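Ticket: ELD keeps logging drive time while parked
Product: Treltley in-cab logging unit, with Kullico dispatch portal
Opened by: Najwa Farah, owner-operator
Assigned to: Rungnapa Onsri, Treltley support
Priority: Normal (customer asked for High)
Status: Open, waiting on customer

Najwa Farah wrote:

My unit put me in Drive status for 24 minutes while I was parked at the Edamero receiving yard. Engine on, brakes set, me in the sleeper with a sandwich. The portal shows the truck crawling along at 2 mph. I was in a marked space between two other trailers. If I had been doing 2 mph I would have been inside one of them.

It has happened before and I was told on the phone that it was "probably GPS drift." I don't buy that. The unit is plugged into the truck. It should know the wheels aren't turning without asking a satellite. Please don't send me the GPS drift article. I have read it.

I lost a delivery window over this since I didn't have the hours left on paper to get to Wasilewska. I want the time corrected and I want to know what the box is doing.

Rungnapa Onsri wrote:

Hi Najwa, thanks for the detail, and sorry about the delivery window. I won't send the article.

Could you tell me the firmware number on the unit (Settings, then Device, bottom line) and whether the cable goes straight into the diagnostic port or through a splitter? I have also requested the raw log for that stop from the portal side.

About the time correction: automatically recorded drive time can't be shortened from our end. You can add a note to the record explaining the yard stop, and I suggest doing it today while the log is fresh.

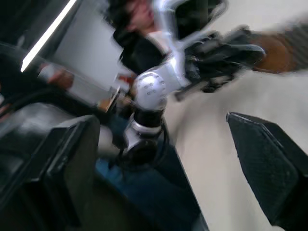

Najwa Farah wrote:

Firmware ends in 524. Cable goes through a splitter because your installer put it through a splitter. The other leg feeds the dash camera. If the answer is going to be "take off the splitter," I'd like somebody to explain why it worked all spring with the splitter on it.

Note added. I'd also like it on record that a note doesn't give me back any hours.

Rungnapa Onsri wrote:

Noted, and understood.

Raw log came in. For the stop in question:

11:42 engine on, wheel speed 0, status On Duty
11:51 status changed by driver to Sleeper
12:08 wheel speed no data
12:08 speed source switched to fallback
12:09 speed 2 (fallback), status Drive (automatic)
12:33 wheel speed 0, speed source switched to engine
12:33 status prompt shown to driver, no answer
12:38 status On Duty (automatic)

So the unit did lose the wheel speed reading at 12:08 and went to the fallback source. The fallback source is GPS. I know how that looks given your first message. The drift is the second thing that went wrong, and the lost reading is the first. What I can't see from here is why the reading went away.

Could you try the following, parked and with nothing due:

1. Ignition off. Unplug the unit and the splitter from the port.
2. Look at the pins on both ends. Send photos if anything looks bent or dark.
3. Plug the unit straight into the port, leaving the splitter and dash camera off.
4. Ignition on, wait for the green light, then idle for half an hour.
5. On the unit, open Diagnostics, then Speed Source, and write down what it shows every few minutes.

Najwa Farah wrote:

Did all that Tuesday. Pins look like pins.
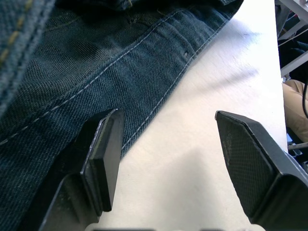
Blue denim with light gray topstitching, small frayed spot between the stitch lines.

Results, direct to port, no splitter, dash camera off:

Start: Engine
5 min: Engine
10 min: Engine
15 min: Fallback
20 min: Fallback
25 min: Engine
30 min: Engine

So it dropped out with no splitter anywhere near it. I would appreciate it if the splitter could now be left out of the conversation.

It also did NOT flip me to Drive this time, even in Fallback. Why not? Same truck, same box. If it only counts me as moving when it's in the mood, how is anyone supposed to trust a log from this thing?

Rungnapa Onsri wrote:

Thank you for doing the full half hour. I agree the splitter is not the cause of the dropout. I would still leave it off until we finish, so there is one less thing in the line.

On why it didn't flip: fallback alone doesn't change your status. It takes fallback plus a reported speed above the threshold. If the GPS position held still on Tuesday, you would see Fallback and stay where you were. At Edamero, with trailers on both sides and possibly a metal roof nearby, the position is more likely to wander. I can't prove that from one stop. 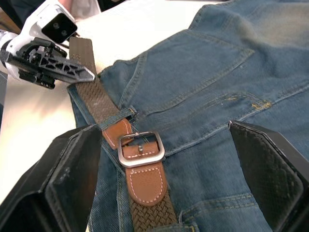
What I'd like to look at next is the idle speed. Some engines change how they send the wheel speed message when the idle is turned down, and firmware 524 has a short timeout on that message. Do you know if your idle setting was changed this summer?

Najwa Farah wrote:

Shop turned the idle down in July. They said it would save fuel. I haven't noticed.

"Short timeout" sounds to me like the firmware is giving up too early, which makes it your problem and not the shop's. Is there a newer version or isn't there? When I called, the man on the phone told me 524 was current.

Rungnapa Onsri wrote:

524 is current for general release. There is a later build in limited testing with a longer timeout. I can push it to your unit if you agree, but I want to be clear that it hasn't been confirmed as the fix for your dropout. If you would rather not run a test build, the other option is to have the shop put the idle back for a few days and repeat step 5.

I have also asked for a replacement unit to be held in your name. Please don't send the old one back yet, as we would need it if the dropout continues.

Najwa Farah wrote:

I'm not running a test build on the thing the state looks at when it pulls me over. Shop can put the idle back. I'll pay for that and send you the bill, and we'll see what happens to the bill.

Does the Kullico portal know any of this? Their side still shows me "in motion" for that stop, and the dispatcher there asked me why I was driving around the yard.

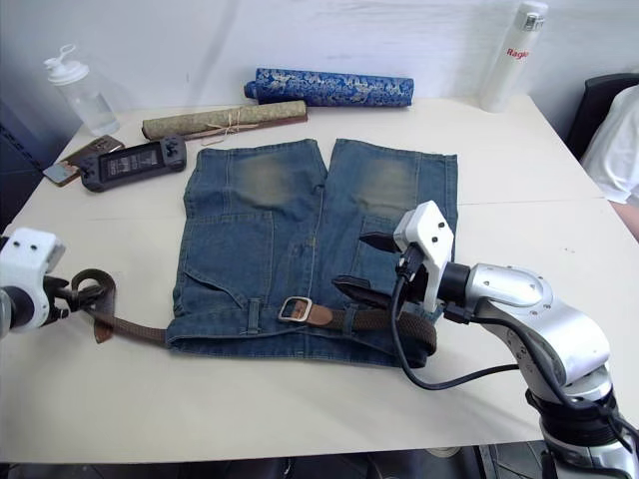 Jeans laid flat on a white table, brown belt with rectangular silver buckle threaded across the waistband.

Rungnapa Onsri wrote:

The portal copies whatever status the unit sends, so it will go on showing the stop that way. I've asked Kullico to attach your note where their dispatchers can see it. I don't have a date from them.

Please send the shop invoice to this ticket when you have it. I can submit it, but I can't promise it will be approved. When the idle is back up, run step 5 again for the full half hour, and at Edamero if you have a load going there.

Internal note (R. Onsri): Raw log for first stop saved. Log buffer on this unit holds 2000 lines, so pull again before it rolls over. Ask firmware team if the message timeout can be changed as a setting without the full test build. Customer has declined test build. Do not close as GPS drift.

Status changed: Waiting on customer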